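Natalie Penrose had been repairing furniture for nine years before she let anyone pay her for a tabletop. Chairs came first, then drawers, then the odd bed frame. Tops scared her, she says, and they still do a little.

"A chair leg, you can hide a lot. A top is the part people look at and put their elbows on. Every mistake you make is right there at breakfast."

Her workshop, Treloar, takes up the ground floor of an old feed store. She shares it with Marloes Bosman, who does the upholstery and keeps the books. Last year 553 pieces went through the building, and 80 of them were tables.

Most of the table work is refinishing. Customers arrive with rings from mugs, burns from pans and sometimes a whole homework assignment pressed into the grain. Penrose asks each of them the same thing before she quotes a price – which marks do you want to keep?

"People think I'm joking. Then they go home and call me back. Dorothy Crabtree had me leave a row of fork dents on hers because her son made them. We sanded all the way up to them and stopped."

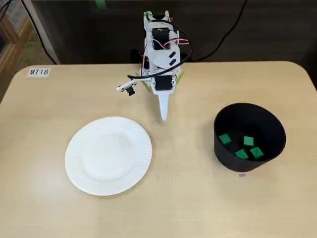 She prefers a pale finish for family tables. Dark stains show dust and every scratch, and they make a small kitchen smaller. Her usual choice is a hardwax oil with a touch of white in it, two thin coats, buffed by hand the next day. She stopped using polyurethane in 2015, after one table came back peeling at the ends.

"With oil you can fix a spot. Somebody leaves a wet glass overnight, you rub it back, put a bit more on and it's done. With a thick film finish you're stripping the whole thing."

Corners are the other subject she gets asked about. Parents of toddlers want them rounded, and she does it with a template and a router, then finishes with 120 grit paper and a block. It costs $54 for all four. She won't do it on veneer, or on anything old enough that a later owner might want it left alone.

Bosman, who has been listening from the cutting bench, disagrees on that last point. "A table is for the people who have it now," she says. Penrose shrugs. They have had this argument before.

The waiting list was six weeks in March and is longer now. Penrose doesn't plan to hire. She has one more walnut top to flatten before the weekend, and the owner wants the ink stain left in.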